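Stories > Short Fiction > Open Day at Merkwood

Open Day at Merkwood

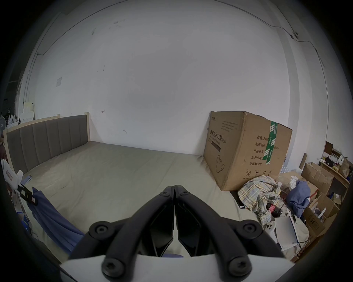
The gripper at the bed, jaws closed.

Hubert Zaugg had taken the early bus and still he was the last one up the stairs. There were 6 other visitors in the hall, all in socks, because the sign said shoes off, and a young woman named Estel was already talking with both hands.

"You'll each get a turn," she was saying. "Really, a proper turn. You can drop things. Please drop things!"

Hubert put his shoes next to the others. He had fixed sewing machines for 51 years and he had been looking forward to this since January, when his granddaughter stuck the Merkwood flyer to his fridge with the good magnet. He had read it so many times that the corner had gone soft.

The room was a bedroom, and that pleased him right away. He had pictured something like a dentist's office. But there was the big bed with its plain khaki sheet, and a gray padded headboard with pale wood around it, and cardboard boxes, and a checked cloth in yellow and blue and white lying in a heap, the way cloth does in every house he had ever been called out to. A game controller had been left beside it. It looked like his son's room, the year his son was fifteen.

"So this is Mallet," said Estel, and she held up the gripper.

It was black, with two curved jaws that met at the tips. Hubert leaned in until his glasses nearly touched it. Links! Lovely angled links, and hex-socket screws you could get a key into without taking the whole business apart. He could have kissed whoever drew it.

"Why Mallet?" asked a man in a green sweater.

"The first one was so heavy that people kept threatening to hit each other with it." She turned it over. "You work it by hand. You do the job, it learns how the job goes, and later the arm downstairs has a try on its own. Rerimach made the arm. We make the homework."

The man in the sweater went first and picked at the checked cloth. He got a corner up and lost it, got it up again, and laughed out loud like a boy. Then a mother had her turn, and then her daughter, who was far better than either of them and knew it.

When it came to Hubert he stood at the end of the bed with the thing in his hands and did nothing at all for a bit. It was lighter than he'd expected. He opened the jaws and closed them. He did that a few times just for the feel. There was hardly any slop in it, only the tiniest bit of give when the tips came together, and he found himself nodding at it.

"Anything you like," said Estel. "The blue one's fun, it slides."

He went for the fold instead. A wrinkle ran across the sheet, and he wanted to see whether he could take hold of just that, a pinch of cotton or whatever it was, no more than you'd take between finger and thumb to check a seam. The tips came down. They closed. He lifted, and the sheet rose in a little tent, and he held it there and felt the pull come all the way up into his wrist.

"Oh, that's nice," Estel said. "Do it again? Slower?"

He did it 5 times. On the last one he went so slowly that the girl started whispering to it, come on, come on, and when the tent stood up she clapped.

"How does it know when to stop squeezing?" he asked.

"It doesn't yet. You do."

He thought about that. Then he asked whether she wanted to know how you tell a sheet from a shirt with your eyes closed, and she said yes, she wanted that very much, and did he mind if she got a pencil.

They were supposed to be done at 4. At half past, the others had gone down to see the arm and Hubert was still in his socks by the bed, the gripper in one hand and the hem of his own shirt in the other, explaining about grain. Estel had filled both sides of her paper and was writing up the margin.

"Wait," she said. "Go back to the part about the collar."

Contact | © Merkwood Stories | Back to top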